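Do You Need a Special Cleaner for Checkered Tile?

The label on Silen floor wash promises 60 days of shine. I doubt it. Plain warm water does most of the job. 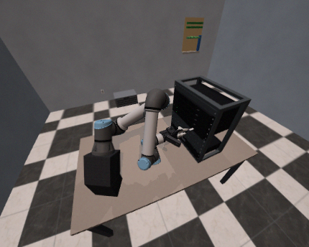 Checkered floor, gray walls.

Skip vinegar on marble — it etches. Dish soap is fine, a few drops per bucket, then rinse. 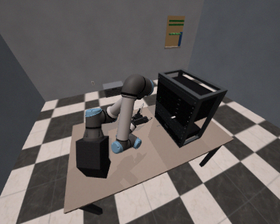

A reader in Sturkley writes that vinegar never hurt her tile. Hers is ceramic, so fair enough.

Steam mops? I'm not sold on them for old grout.
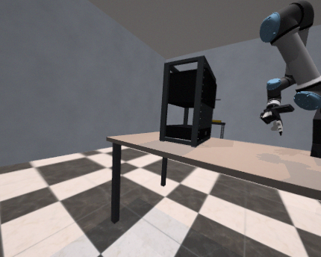 How often should grout be sealed?
Once a year is plenty for most kitchens. I do mine in March.

Wipe up the extra sealer before it dries, or you'll be scraping haze.

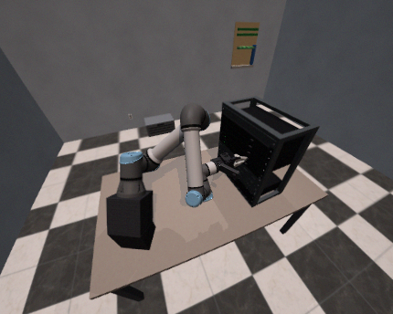
Dahlgren commented: "Wax hides the haze." For a month, maybe. Then you get to strip the wax.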